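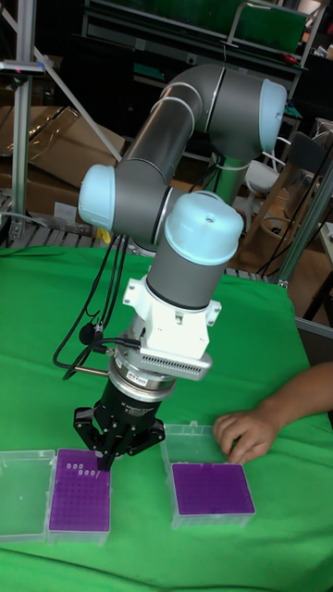
Can I wax over chalk paint the same day I put it on, or does it need to sit overnight?

Leave it overnight. The paint feels dry to the touch in an hour or so, but the stuff underneath is still soft, and a brush full of wax will drag it about and leave you with bald patches in places you didn't choose.

2 min read

I ask on behalf of a pine chest of drawers that has already suffered enough. It came from my aunt's back bedroom, orange as a satsuma, and over the past fortnight I've given it two coats of a greyish white called Pendden, which looked like old linen on the tin and looks like porridge on the drawers. I've made my peace with the porridge. What I can't settle is the finish. My sister swears by clear wax, the man in the paint shop swore by varnish (he also sold varnish), and the leaflet that came with the paint says "seal as desired", for which I thank them.

It'll live in a hallway and have keys, wet gloves and a cat put on it. I'd like the edges rubbed back a bit so that it looks worn on purpose. Does the rubbing back come before the wax or after it?

Pramila Pant

Either works, and people fall out over it. I do it after a first thin coat of clear wax. The wax keeps the dust down, so you end up with grey crumbs on a sheet and not grey fog through the house. Use a fine paper, go over the corners, the drawer edges and anywhere a hand would naturally land, then stop well before you want to. The middle of a flat panel doesn't wear by itself in real life, and if you sand a patch there it looks as though someone spilled something and panicked.

After that, a second thin coat of wax over everything, including the bare bits. Rub it in with an old cotton T-shirt, wait a few minutes, wipe off whatever hasn't gone in, and buff it the next day. If it feels tacky you've used too much. Everybody uses too much the first time. I did a bookcase in March and it was still collecting fluff when the clocks went back.

For a hallway top with wet gloves on it I'd give the wax a miss and varnish just that surface, flat matt, two coats. Wax marks with water and you'll be redoing it every year. But put the varnish straight on the paint, with no wax under it, or it won't grip. So sand the edges of the top dry and put up with the fog. Pine that orange can also bleed yellow through pale paint at the knots, and varnish tends to bring it out, so try a bit at the back first.

Jirayu Meesuk

just wax it, mine's been fine for years. dark wax in the corners if you want it to look old. put clear on first though or it goes on like gravy and stays there

Iqra Jatoi

I agree with Jirayu about the top. I'd add that the wax goes on looking finished long before it's hard. Mine took some 23 days before I could put a lamp down without leaving a ring, and I'd had visitors by then. The drawers can go back in sooner, but leave the runners bare, no paint and no wax, or they'll stick. A rubbed candle end is all they need.

I can't advise on the cat.

Thongchai Phetsri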